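So, ich hab's getan. April, halb acht Uhr morgens, Kaffee in der Hand, und ich hab den kompletten Kleiderberg auf den Boden gekippt. Wer mitlesen will: Das wird heute ein längerer Thread übers Aussortieren 🧺

Vorgeschichte: Seit dem Umzug in den Plinisweg liegt bei mir alles durcheinander. Sommer, Winter, Sport, Sachen fürs Sofa, Sachen für "wenn ich mal renoviere" (ich renoviere nie). Eigentlich wollte ich ja erst ein Regal kaufen und dann sortieren. Bin bei Firnard im Laden gestanden, 933 Euro für das System mit den Schubladen. Äh, nein danke!

Also erst mal weniger Zeug, dann Möbel. Rosa, Rot, Olivgrün, alles auf einem Haufen und zerknautscht bis zum Gehtnichtmehr. Die Blümchentapete mit den grünen Blättern macht das Ganze farblich auch nicht ruhiger, aber die bleibt, die liebe ich. Und die Drahtkörbe an der Wand sowieso.
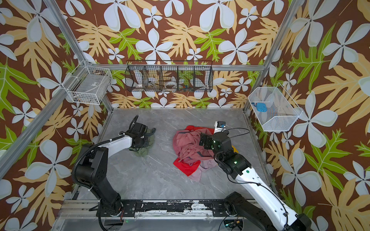
Fotini Papadakis: Bitte nicht nach Farben sortieren!! Hab ich zwei Jahre gemacht, sah super aus und ich hab nie was gefunden. Erst nach Stoffdicke, dann nach "zieh ich an / zieh ich nicht an". Und Strick nie hängen, immer legen.

@Fotini okay, das mit der Stoffdicke probier ich aus, hatte wirklich schon angefangen, Rot zu Rot zu legen 🙈 Strick liegt bei mir immer, das hat mir meine Oma eingebläut. Die hatte einen Pulli von 33 Jahren, der sah aus wie neu.

Meine Regel bisher: Jedes Teil kurz hochheben, und wenn ich länger als ein paar Sekunden überlegen muss, kommt es auf den Vielleicht-Stapel. Der Vielleicht-Stapel ist leider schon der größte. Das war beim letzten Mal auch so, da hab ich ihn dann einfach komplett wieder in den Schrank geräumt, haha.

Diesmal wird der Vielleicht-Stapel in eine Kiste gepackt, Deckel drauf, und im Herbst schau ich rein. Was ich bis dahin nicht vermisst hab, geht zu Zervas, dem Secondhandladen unten an der Ecke. Die nehmen auch Sportsachen, wenn sie keine Löcher haben.

Apropos Sportsachen. Das ist bei mir die schlimmste Kategorie überhaupt. Das weiße Teil mit dem blau-orangen Muster zum Beispiel: ziehe ich das je wieder an? Wohl kaum. Kann ich es weggeben? Auch nicht, ich hab da drin mal einen halben Sommer verbracht. Und das senfgelbe ist genau meine Farbe und steht mir trotzdem null. Bleibt beides vorerst im Rennen.

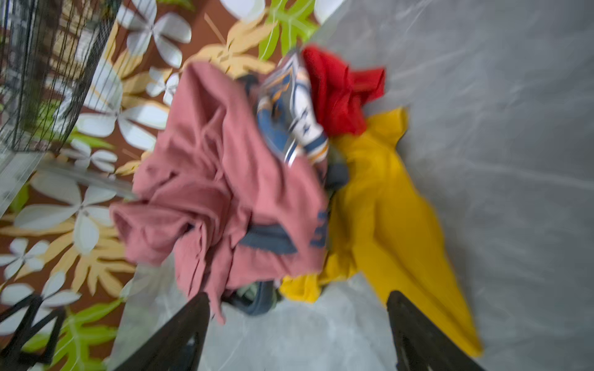
Beim Falten bin ich übrigens wieder bei der ganz normalen Methode gelandet: längs halbieren, Ärmel rein, zweimal umschlagen, fertig. Das Rollen aus diesem Darnell-Ratgeber hab ich einen Winter lang durchgezogen, und jedes Mal, wenn ich ein Teil rausgezogen hab, sind mir 4 andere entgegengekommen.

Noch eine Frage in die Runde: Was macht ihr mit Sachen, die schon getragen sind, aber noch nicht in die Wäsche müssen? Bei mir landen die auf dem Stuhl, und der Stuhl ist seit dem Umzug quasi ein zweiter Schrank. Haken? Extra Korb? Ich nehm jede Idee.

Ich mach jetzt den zweiten Kaffee und dann die Socken. Wünscht mir Glück, Einzelsocken gibt's hier mehr als genug.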